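Clukbridge Repair Café: how we're getting on

Hello Elspeth,

Sorry this is a bit later in November than I promised, but there's plenty to tell you! The £500 you released for the second half of the year has mostly gone on the things we said it would — electrical testing kit, sewing machine needles by the handful, and a kettle that doesn't trip the fuse in the hall.

We've run 9 sessions so far and mended 200 items, which I had to add up twice. Lamps and toasters still lead the way. Ivan Nechyporuk has taken over the electrical table and has a waiting list most weeks (he's very patient with people who've already had a go themselves with a butter knife). Clothes have been slower than I'd hoped, and I think we need to put the sewing table nearer the door.

The other job was sorting out our supplies, which used to live in carrier bags in my hallway. I've been trying out desk organisers for the small boxed stuff and I'm keen on the upright sort.

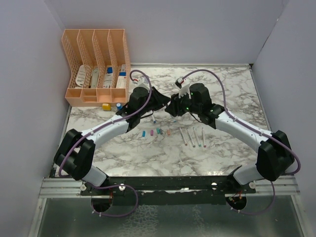

Peach-orange organiser with four file slots, holding white boxes and packets.

I'd like to buy a few more of that kind out of what's left, if you're happy with it.

Now the less good news. The Gramwood session had to be dropped when the hall put its rates up, and I haven't found anywhere else yet. Nilton Flores is asking at the library for me. We also had 11 items we couldn't fix, mostly cordless vacuums with batteries that cost more than a new machine.

Next up is a bike morning — Ishbel Gunn has offered to lead it, and I'll send you the costs once she's priced up the brake cables and inner tubes.

All the best,
Lewis Baird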